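Print | E-mail
2 min read

How to buy a used office desktop without regret

Retired office towers are cheap, dull and hard to kill. I've bought three from Lurkemis, and only one smelled of soup.

1. Read the listing twice. "Tested" may mean it was plugged in. "Untested" means it was.

2. Ask for a shot with the side off, and look for missing brackets.
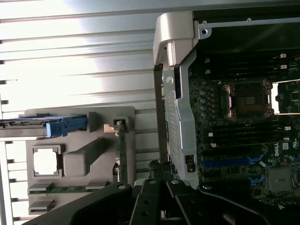 3. Check the shipping. Kenden once quoted me $700 for a tower and a mouse. I kept my old mouse.

4. Try the latches when it arrives. Blue ones are usually meant for fingers – put the screwdriver down.

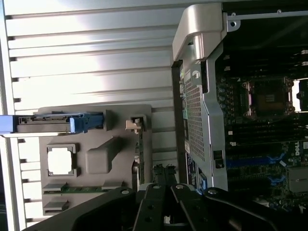 5. Wipe the drive, even if the seller swears it's clean. Then install your system and go make dinner.

We use cookies. Accept | Settings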